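Moving the Kitchen Without Moving the House

I have been putting off writing this post since June, mostly because every time I sat down to do it I ended up wandering off to rearrange a drawer. Those of you who have been reading along for a while know that I moved to Jarkdale in the spring, into a house with a kitchen that is smaller than my last one and a good deal older, and that I have been grumbling about it ever since. Well, I'm grumbling less now, and I thought I'd tell you how that came about.

The old kitchen was the kind where you could lose things. I had cupboards I opened twice a year. I had a shelf for vases (I don't even buy flowers that often!) and a whole corner cabinet given over to baking pans in shapes I had used once, for somebody's birthday, back when I thought I was going to be a person who made lamb-shaped cakes. When I packed it all up I filled 11 boxes, and I remember standing in the hallway with the tape gun in my hand thinking, surely this isn't all kitchen. It was all kitchen.

So the boxes came to Jarkdale, and six of them went straight into the back bedroom, where they sat under a bedsheet like an unwelcome guest. I unpacked what I needed as I needed it. First the coffee things, then one good knife, the cutting board, the big pot, the small pot. Then the colander, after an unfortunate evening trying to drain spaghetti with a lid. I kept telling myself I'd do the rest on the weekend, and then the weekend would come and I'd find I hadn't missed any of it.

What I did miss was somewhere to put my hands. I don't know how else to say it. I like to cook with things spread out around me, a bowl here and a heap of chopped onion over there, and in the new kitchen I had two little strips of counter on either side of the stove with barely enough room for a plate. I'd be holding a bowl of eggs and turning in a circle like a dog looking for a place to lie down.

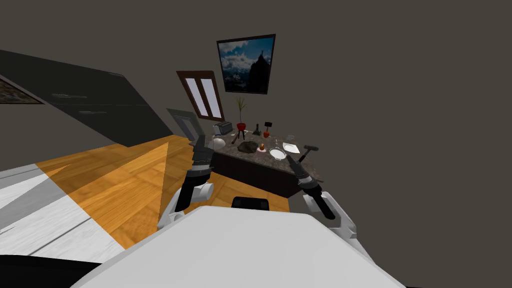

I started pricing out ways to fix it, and my goodness, I had no idea. The first shop I called was Ibarra, over on the other side of the river, and they were perfectly lovely on the phone, but what they do is whole kitchens, the kind where somebody comes with a laser and measures your walls. I didn't want my walls measured. I wanted a place to set down the eggs. After that I spent a good many evenings looking at secondhand listings, and I got very picky for a person with no counter. Too tall, too shiny, too far away, smells of smoke (they at least said so, which I appreciated).

In the end I drove out to Bremov, which is 40 miles each way and pretty for most of them, to look at a work table that had come out of a bakery. It had a maple top with a dip worn into one side where people had leaned on it for years and years. I put my hand in that dip and that was that. I'm not a good haggler. I said, "Would you take a little less?" and the woman said no, and I said all right then and paid her.

Getting it home was its own adventure. The legs unbolted, thank heavens, but the top did not want to go in my car, and after a lot of shoving and a bit of language it went in at a slant with one corner resting on the dashboard. I drove the whole way back in the slow lane with the windows down and a quilt wrapped around the thing. It was getting dark by the time I pulled in, and I left it in the car overnight and slept like a stone.

The next morning I oiled it. I used a tin of Dinik oil that had come with me from the old house, and I did 2 coats, with a long wait in between that I filled by finally going into the back bedroom and taking the sheet off those boxes.

I had thought this would be the sad part. I'd braced myself, made a pot of tea and everything. Some of it was a little sad, I'll admit. My mother's gravy boat was in there, wrapped in a newspaper from years ago, and I sat on the floor and read the newspaper for quite a while. The gravy boat stayed, and so did her rolling pin and the ugly brown casserole that makes the best beans. But the lamb pan went, and the vases, and a fondue set still in its plastic, and so many plastic lids that belonged to nothing. I loaded up the car again and took it all to the thrift store, and the young man who helped me unload was awfully excited about the lamb.

I also found a slip of paper in the bottom of one box with my grandmother's bread written on it, in grams of all things, starting with 800 of flour. She never measured anything in her life as far as I knew, so I can only think somebody followed her around with a scale and wrote it down. It makes a great big round loaf, far too much for one household, and I've been giving away halves up and down the street. My neighbor on the left likes the crust end. My neighbor on the right puts hers in the freezer and then feels guilty and tells me so.

I knead it on the maple table, right over the dip, which turns out to be at exactly the height where I'd want to lean. The table stands in the middle of the room and I do have to go around it sideways to get to the pantry, and I've bruised the same hip so often that I've put a bit of felt on that corner. The cat has claimed the space underneath. I still need a decent lamp over it, as the one light in there is by the door and I'm forever working in my own shadow, so if any of you have found a hanging lamp you like that doesn't cost the earth, please leave me a note in the comments.

And I'll type up the bread for you next time. I want to make it once more first, as there's a word near the bottom I can't read, and it's either "cover" or "cooler."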